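Chez Elten, la règle tient sur une feuille recto verso

Quand Glenys Gosling a pris la responsabilité des enregistrements chez Elten, les consignes données aux opérateurs tenaient dans un fil de messagerie. Chacun y ajoutait la sienne. « On avait deux personnes qui faisaient la même tâche et qui ne commençaient pas l'épisode au même moment. Pour l'apprentissage d'un robot, c'est gênant. »

Elle a donc rédigé une procédure avec Clive Nuttall, chargé du contrôle des données. La première version comptait trop de pages et personne ne la lisait jusqu'au bout. Celle qui s'applique depuis janvier tient sur une feuille recto verso. Au recto figure la préparation de l'opérateur et du lieu, au verso le déroulé d'un épisode.

La préparation commence par le sol. Les câbles d'alimentation doivent être repérés avant que l'opérateur s'équipe, et personne ne traverse la zone pendant une prise. « Une fois les deux mains occupées, on ne se rattrape pas bien », dit Glenys Gosling. Viennent ensuite les sangles d'épaule, réglées en position assise puis debout, et le passage des câbles le long du bras, avec assez de mou pour tendre le coude. 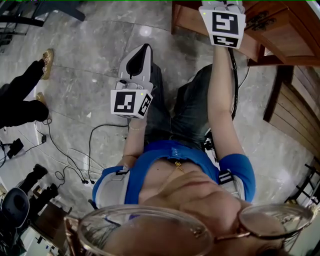 Les marqueurs font l'objet d'un paragraphe à part. Ils doivent être propres, bien à plat sur leur support, et visibles des caméras au début de chaque épisode. Un coin décollé suffit à faire rejeter la prise. Clive Nuttall a relu 433 épisodes tournés avant la nouvelle feuille ; il en a gardé 311. « Les autres n'étaient pas tous mauvais. Mais je ne pouvais pas garantir la position de la pince, et dans ce cas j'écarte. »

Les bijoux et les lunettes restent autorisés. La question a été discutée avec Natalie Ackroyd, qui coordonne les opérateurs et ne voulait pas d'interdiction générale. Le texte demande seulement que rien ne s'accroche aux sangles ou aux câbles – c'est à l'opérateur de vérifier avant de démarrer.

Le point le plus débattu concernait les pauses. La feuille impose dix minutes par heure, équipement retiré. Glenys Gosling reconnaît que la règle coûte des prises. « Une pince tenue à bout de bras, ça pèse au bout d'un moment. Les gestes deviennent courts et on le voit dans les trajectoires. »

Reste la présence de tiers. Toute personne susceptible d'entrer dans le champ signe un accord avant la séance, même si l'on ne doit voir que ses pieds. Clive Nuttall aurait préféré un simple avertissement oral. Il n'a pas été suivi.

La prochaine révision portera sur les noms de fichiers.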